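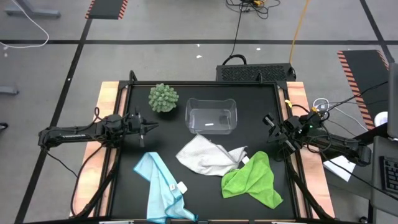 Tournament Operations Coordinator (Esports)
Halvorsen League Services
Reference: 918
Posted: 9/6/22
Reports to: Jade Simard, Head of Competition

Halvorsen League Services invites applications for the position of Tournament Operations Coordinator. The successful candidate will support the Skanberg Open Circuit, a team shooter competition for amateur and semi-professional players, through the close of the regular season and the playoffs in December.

The circuit has 102 registered teams this season, divided between the Gena Division and the Fatier Division. The regular season consists of 407 scheduled matches, all played online. The playoffs are held in person over four days, and attendance by the Coordinator is required.

Duties

Prepare and publish weekly match schedules for both divisions.
Confirm rosters and player eligibility before the roster lock.
Staff the match desk on broadcast evenings and record results.
Receive protests and technical complaints and forward them to the head referee with all supporting material.
Assign and brief referees, of whom there are currently 69 on the approved list.
Maintain the rulebook and notify team managers in writing of any change.
Assist with seeding, check-in and station assignments at the playoffs.

Requirements

Applicants must be at least 18 years of age and legally authorized to work in the United States. At least one full season of experience as a tournament administrator, referee or team manager is required. Applicants must write clearly in English and be available on evenings and weekends. Knowledge of double-elimination brackets and map veto procedures is expected. A second language is welcome.

Employees of Halvorsen may not play for, coach or hold a financial interest in any team registered in the circuit. Betting on esports matches is prohibited for the full term of employment.

Terms

This is a part-time, fixed-term position of 24 hours per week, with the possibility of renewal for the spring season. Regular duties may be performed remotely. Travel and lodging for the playoffs are paid by Halvorsen.

How to apply

Submit a resume, a cover letter of no more than one page and the names of two references through the careers page, quoting the reference number. Applications are reviewed in the order received until the position is filled. Selected candidates will be invited to a video interview and asked to complete a short written exercise on a disputed match result.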